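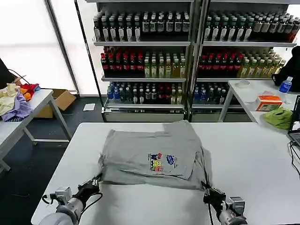
virnurside
Left gripper on our folding cell drifts after every 200 cycles. Rezeroed Thursday, new finger pads, still lands low. Right one is fine. At the last fold both have the bottom corners of the gray tee and the flap still sticks out past the block. Cable maybe? Left one has a black cable right at the gripper.

Stumby
Cable. Restrain it further back, leave slack at the wrist. Had teh same on ours.

kultwood_3
Disagree - a cable drag would show up from cycle 1. Check mount screws on the wrist flange first.

Stumby
Not if it creeps. Mine was fine till 102.

virnurside
Flange screws were tight. Will redo the cable tonite

Liliana Colombo
What pad pressure? We dropped ours a bit and the wrinkled edges got better. Didnt fix drift tho

kultwood_3
Still say flange. Pull it and look at the dowel pin, run 400 and post the offsets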